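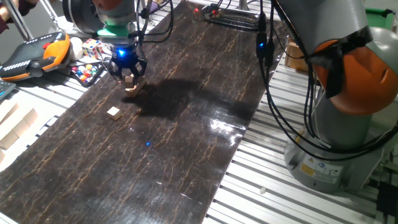

Vesola reading club: where we are in January

Hi Alfredo, quick update on the grant! We have 68 kids signed up now, and 6 of them are reading to their little brothers and sisters at home (I love this).
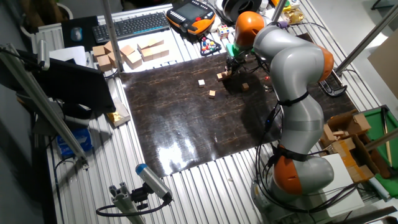

The book order from Siregar came in at $500, so we're still under budget, but the Spanish titles are on back order and I'm chasing them.

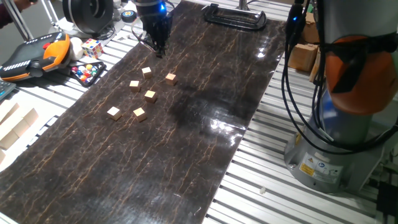
I'd also like to move pickup to 4:30, if you're OK with that. Parents keep asking! Spring sign-up sheets go out next.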